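July 17, 2021

Sourdough trial, second flour. Same starter as last week, fed at eight last night with the Bednárik rye and left on the shelf above the sink. It had doubled by morning and smelled of yoghurt, a bit sharper than I like.

Dough: 500 g strong white, 61 per cent water to begin with, salt held back for half an hour. It felt stiff. Zuzana said to leave it alone, I added 20 g more water anyway and it took a while to go in. Next time I'd put that water in with the salt and save the mess.

Folds every 40 minutes, 3 sets. The second set was late as I was on the phone to Irken about the proving baskets. They are still out of the long ones and can't give a date. Signe has two at home that we can have until then.

The kitchen was 24 degrees at noon and the dough moved faster than in January, when the same recipe needed nearly the whole day. Bulk was done in five hours. I should have cut it at four and a half. It spread a good deal when I tipped it out and the pre-shape had to be done twice.

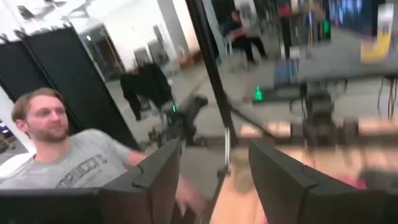
Split it into two loaves after that. A went into the fridge at 4 degrees for tomorrow, B was proved at room temperature and baked this afternoon. Oven at 240 with the lid on for 25 minutes, then 220 without for another 20.

B: decent colour, low ear, crumb fairly even but tight along the base. Slightly gummy when cut, though Norbert cut it after roughly 50 minutes, so I don't put much weight on that. Flavour is good, milder than the first flour. Yutong prefers the first one.

The oven thermometer reads 15 degrees under the dial again. I've written the correction on the tape by the knob, please don't peel it off.

To do:
Bake A straight from the fridge, same times.
Try 63 per cent water with the Divinen flour.
Ask Vojtěch if he still has the old notes on rye starters.
Order more rice flour, one bag left.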